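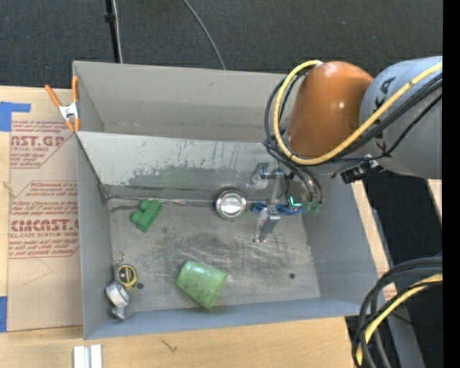 A big gray bin on a light wooden table.

24 December 2024

I have been meaning to write about my grandmother's fruitcake since June, when I found her recipe card tucked inside a cookbook I never open, and now it's Christmas Eve and the cake is already made, so I suppose I had better get on with it!

The card is in pencil and it is not what you'd call complete. It says "flour, the usual" and "bake till done," and halfway down there is a note that reads "ask Pruitt about the cherries." Pruitt was the grocer in Heston, where she lived for most of her married life, and he has been gone a long time, so I couldn't very well ask him. I called my cousin Sunita Pettigrew instead. She remembered the cherries perfectly well (dark ones, from a jar, drained overnight in a sieve) and then we stayed on the phone until my ear was sore, talking about the porch and the awful green davenport and whether Grandma really did once send a cake back to the church bazaar with corrections.

I made it the first week of the month. I used raisins, the cherries, chopped dates, and a lot of walnuts, and I left out the citron, which I have disliked my whole life and which she would certainly have noticed. The batter was so stiff that I gave up on the spoon and used my hands. My oven runs hot, so I kept it low, and after 2 hours I started poking it with a toothpick every little while like a nervous new parent. It came out dark and heavy and smelling so much like her kitchen that I had to sit down for a minute.

Since then it has been wrapped in cheesecloth in the hall closet, next to the boots, getting a spoonful of brandy whenever I remember. My husband says the coats smell festive.

I cut a sliver off the end this morning, just to check. It's a little crumbly, and I think she must have used more butter than the card lets on, but the taste is very, very close. Sunita is driving over tomorrow with her own version (she puts in the citron, bless her) and we are going to have a slice of each with strong coffee and argue about it properly.

If anyone reading had a grandmother who wrote "the usual" on everything, I would love to hear how you worked it out. And if you know how much butter makes a fruitcake hold together, please leave me a comment, as I already have plans for next year's.

Merry Christmas, all of you. I'm off to peel potatoes.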